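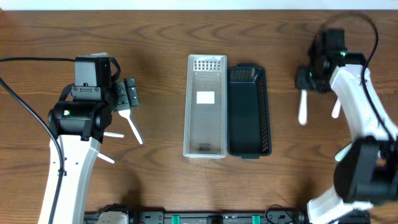 Plellen 镂空长形收纳篮(透明款)

分类:桌面与抽屉收纳 / 餐具整理
适用:一次性刀叉勺、吸管、筷子、文具小件
发货:Mundex 仓,下单满 70 元包邮

先说结论:就是一个塑料篮子

市面上给收纳篮写的介绍,多半会告诉你它能“改变生活”。我们店里卖了这么久的篮子,还没见过哪个篮子改变过谁的生活。抽屉乱的人买了篮子,头一个星期整齐,之后照样乱,只不过乱在篮子里面。如果您能接受这一点,可以接着往下看。

Plellen 这款是长方形,侧壁打孔,端头也有一排排小方孔。塑料是透明偏白的那种,不是玻璃一样的全透,隔着篮壁能看出里面有东西,想看清是叉子还是勺子还得从上往下看。厂家资料里写的是“高透”,我们没有照抄。

两个并排放,竖着朝向自己,是我们比较推荐的摆法。一个放叉,一个放勺,手伸过去不用挑。只买一个也行,叉勺混装,那就和原来装在塑料袋里差别不大,省下的钱可以留着。

到货时篮底带一张白色标签。标签的胶时好时坏,有的一撕就下来,有的要用温水泡一会儿。别拿钢丝球刮,刮花了不退。

装什么合适

一次性塑料餐具是它最对口的用途。这类叉勺又轻又滑,柄还长,散在桌上一会儿就各朝各的方向,放进浅盘里也是横七竖八。长形篮子的好处只在于它窄,柄只能顺着一个方向躺,您随手一丢,大致也是齐的。

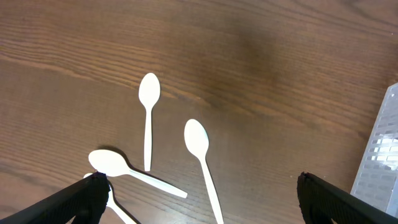 白色一次性塑料勺,椭圆勺头,扁长柄,散放在木桌上

上面这种勺子需另购,篮子的价格里不含餐具。常有顾客来问“图里的勺子怎么没寄”,所以在这里写明。

金属餐具也能放,但我们不太建议。不锈钢叉子的齿容易卡进侧面的孔里,抽的时候连篮子一起带起来。筷子要看长短,家用长筷会翘出来一截,外卖筷没有问题。

不合适的东西也列一下:湿的碗碟(它不是沥水架,有孔不等于下面有接水盘)、调料粉包(漏了以后孔缝里很难擦)、任何您希望防尘的东西。它没有盖子,Plellen 目前也不单卖盖子。

关于承重和“食品级”

厂家给的单篮承重是 1,000 克。我们自己放了 700 克的东西,端起来走了几步,篮底略有下弯,放下以后恢复。1,000 克我们没试,也想不出谁家的塑料勺子有那么重。

“食品级”三个字现在什么都敢往上贴。这款的包装上也印了,我们向 Matei(国内代理)要检测报告,要到的是一份同系列另一尺寸的。所以本页不写食品级。餐具勺头朝上放,或者底下垫一张厨房纸,比纠结这三个字实在。

和 Curkov 同类款比

Curkov 的收纳篮贵一些,壁厚一点,捏着没那么软。它的孔开得少,积灰反而好擦。要是篮子常年放在台面上给人看,我们觉得 Curkov 值那个差价。放抽屉里的话就买 Plellen,关上抽屉谁也看不见。

两个牌子的篮子不能套叠在一起,底部尺寸差一点点,硬压会裂口。想以后加购的,认准一个牌子买到底。

使用和清洗

收到先用清水冲一遍,晾干再装。洗碗机不要进,热烘干那一步会让长边变形,变形以后两只并排就会留出缝来。有漆面的木桌可以直接放,只是推拉之前先看看篮底有没有沾沙粒,塑料本身不怎么伤桌面,沙粒会。

孔多的那一端用旧牙刷刷最快。时间长了塑料会发黄,靠窗放黄得更早,漂白剂救不回来,我们试过。

售后

运输压裂的,拍照补发,不用寄回。开封后觉得“和想的不一样”的,3 天内可退,运费自理。颜色深浅、标签位置不同,不算质量问题。

常被一起加购的
Mundex 防滑抽屉垫(垫在篮子下面,开关抽屉时篮子不乱跑,这个倒是真有用)
白色一次性塑料叉,散装
白色一次性塑料勺,散装

12 月起 Plellen 换新包装,篮子本身没有变,请不要为了等新包装推迟下单,也不必为了抢旧包装多买。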